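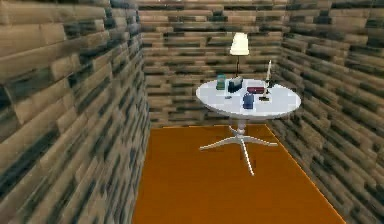
WOHNEN & MIETE

Primel verspricht das Umzugszimmer aus dem Katalog, die Rechnung bleibt offen

3. Juli 2025

Der Wohnungsanbieter Primel will ab Oktober in Moddale möblierte Kleinstwohnungen vermieten, die sich ausschließlich online besichtigen und buchen lassen. Einen Termin vor Ort gibt es vor Vertragsabschluss nicht. Das Unternehmen nennt das »Mieten ohne Warteschlange«. Man kann es auch Mieten ohne Hinsehen nennen.

Geplant sind 1.148 Einheiten in einem umgebauten Verwaltungsbau der Firma Pons am Bahnhof. Die Mindestlaufzeit beträgt 6 Monate, eine vorzeitige Kündigung ist laut den vorab veröffentlichten Bedingungen ausgeschlossen. Für die Reservierung werden 99 Euro fällig, die nur dann auf die erste Miete angerechnet werden, wenn der Vertrag innerhalb von etwa 6 Tagen unterschrieben zurückkommt. Wer länger überlegt, zahlt fürs Überlegen.

Wie hoch die Miete am Ende ausfällt, steht nirgends. Auf der Buchungsseite ist von »marktgerechten Konditionen« die Rede, dazu kommen eine Servicepauschale und eine Pauschale für Energie, beide ohne Betrag. Auf Nachfrage verweist Primel auf die kommenden Wochen. Dieselbe Auskunft gab es schon im Frühjahr.
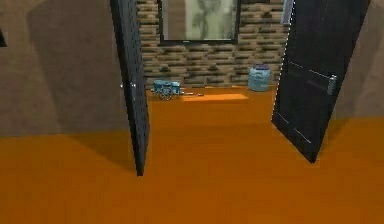 Der Mieterverein Oscombe rät zur Vorsicht bei Verträgen, die allein nach Ansicht am Bildschirm geschlossen werden. Aus einem Rendering lasse sich weder ablesen, wie hellhörig eine Wohnung ist, noch, wie warm sie im Winter wird. Ein durchgehend oranger Boden und zwei fast schwarze Türflügel, einer davon mit kleinem silbernem Griff, sind schnell gerechnet, über Trittschall und Dichtungen sagen sie nichts. Der Verein empfiehlt, sich Grundriss, Quadratmeterzahl und Ausstattung schriftlich als Vertragsbestandteil zusichern zu lassen. Die Bedingungen von Primel sehen bisher das Gegenteil vor: Darstellungen auf der Website sind dort »unverbindliche Anmutungen«.

In Oscombe hat Primel vor Jahren ein ähnliches Haus angekündigt. Die Eröffnung wurde zweimal verschoben, zuletzt ohne neuen Termin. Das Unternehmen begründet das mit Lieferproblemen und sieht keinen Zusammenhang mit dem neuen Vorhaben.

Die Stadt Moddale hat die Nutzungsänderung nach eigenen Angaben noch nicht abschließend genehmigt. Reservierungen nimmt Primel bereits entgegen. Ob die Gebühr erstattet wird, falls die Genehmigung ausbleibt, geht aus den Bedingungen nicht hervor.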